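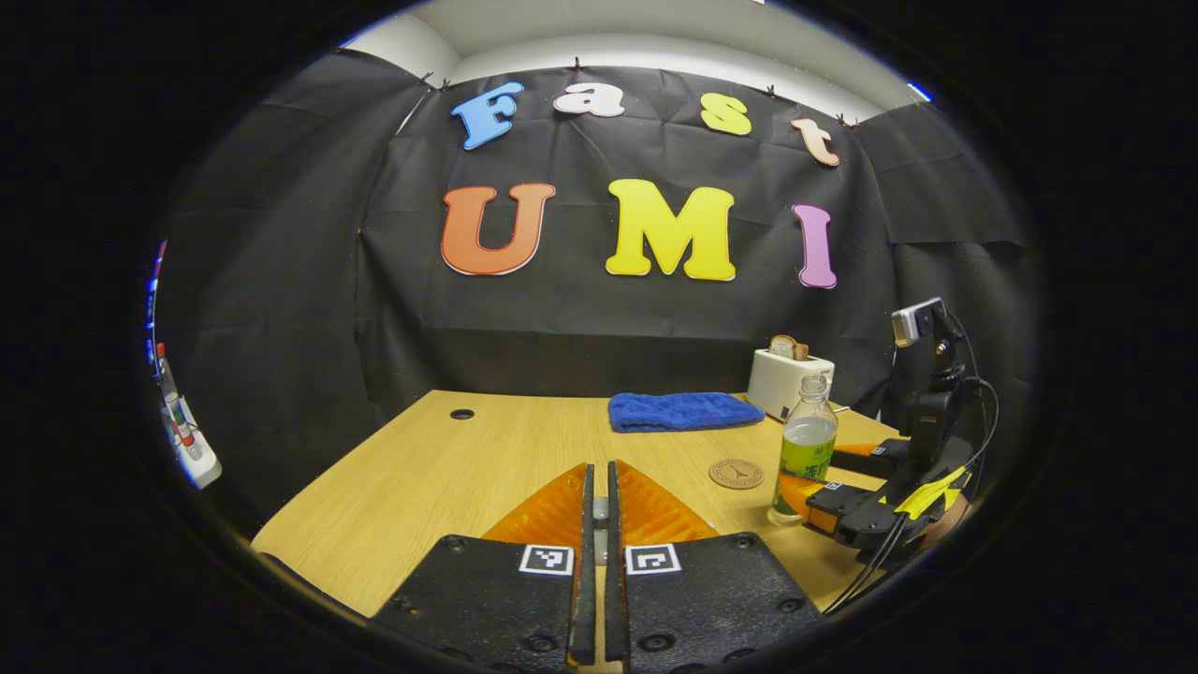

Figure 1. The practice table, with the hand-held gripper in front and the robot arm on the right by the bottle.

So my project ended up being more about people than robots! I spent my March placement at Prinska, a small company that gets robot arms ready for break room and kitchen work, and I wanted to know what the job feels like for the folks who do it all day.

Most of them came over from the old packing line at the Liltau site. Back then a shift meant lifting boxes. Now it means picking up a gripper by hand and doing little kitchen chores with it (toast, bottles, towels, coasters), over and over, so the arm has something to learn from. A normal target is 200 demonstrations a shift. I tried it for one afternoon and got to 133, and my wrist was killing me by the end.

Kenza Benmoussa trained me. She told me her back is way better than it was on the line, but she misses talking while she works, because you really do have to concentrate on your hands. I heard the same thing from a lot of the 16 people I interviewed. Seven of them also said they worry about what happens once the arm gets good at the chores. Their manager says they'll move to checking and fixing its mistakes, and a few have started that already, on the same pay, which they weren't thrilled about.

What surprised me is how picky they've gotten about technique. There are real arguments over the right way to grab a bottle! I'd like to follow up on that in part two, plus the new break schedule.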